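Washing and blocking a knitted blanket

A hand-knitted blanket comes off the needles uneven. Washing relaxes the yarn and blocking sets the size. The method below is for wool and wool blends in a plain or textured stitch. Acrylic is covered separately near the end.

What you need

A bath or large tub
Wool wash, or a mild liquid soap with no softener
Two large towels, more for a double
Foam mats or a spare mattress
Rustproof T-pins
A tape measure
Kitchen or luggage scales

Before washing

Weave in all ends but do not trim them. Leave tails of 3 cm, as the fabric will move and short tails work loose. Trim after drying.

Weigh the blanket dry and write the figure down. The one used for the timings on this page weighs 922 g and is in Sovell aran, a wool and nylon blend. Measure the width at the top, middle and bottom. If the three differ by more than 4 cm, the difference will have to be pinned out.

Test dark or strong colours. Wet a corner, press it in white kitchen paper for a minute and check for dye. If there is any, wash in cold water and keep the soak to ten minutes.

Washing

Fill the bath to 15 cm with water at 30 degrees. Add the wash first and stir it in, then turn off the tap. Lower the blanket in folded and press down until it sinks. Do not rub, wring or run water directly on to it. Soak for 20 minutes.

Drain the bath with the blanket pushed to the far end. Press out what you can. If the product needs rinsing, refill at the same temperature and repeat. A change in temperature is a common cause of felting.

Lift the blanket with both arms underneath. Mine weighed 3,272 g at this stage, and lifting that by one edge will stretch the top rows permanently.

Removing water

Lay the blanket on a towel, put a second towel on top, roll tightly and kneel along the roll. Repeat with dry towels. A spin of two minutes at the lowest speed is acceptable for superwash yarn if the blanket is in a net bag.

Blocking

Spread the blanket on the mats. Pin the four corners first, then the midpoint of each side, then fill in at 10 cm intervals. Check both diagonals with the tape. When they match, the corners are square.

Do not stretch ribbed borders. Pat them closed and leave them unpinned.

Drying

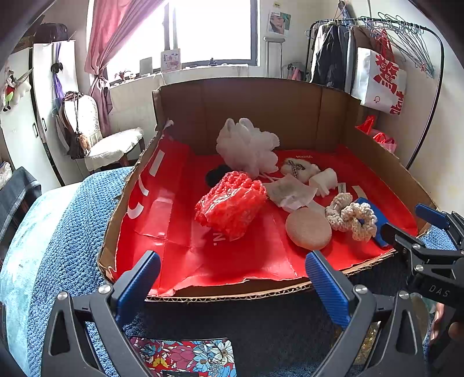 Ladi Akande

Leave flat, out of direct sun, with a window open. Drying took 73 hours in an unheated room in September. Turn the blanket over once the upper side feels dry, and re-pin only if the edges have moved. Weigh it again before unpinning. When it is back to the dry figure, it is done.

Acrylic

Acrylic does not hold a wet block. Wash as above, dry flat, then pin to size and hold a steamer 5 cm above the surface. Never touch the fabric with the iron. Too much heat flattens the stitches and cannot be reversed.

Storage

Fold loosely, with the folds in a different place each time. Use a cotton bag. Do not hang.

Correction: the soak time was given as 82 minutes in an earlier version of this page. It should have read 20. Thanks to Fatos Papadopoulos for pointing this out.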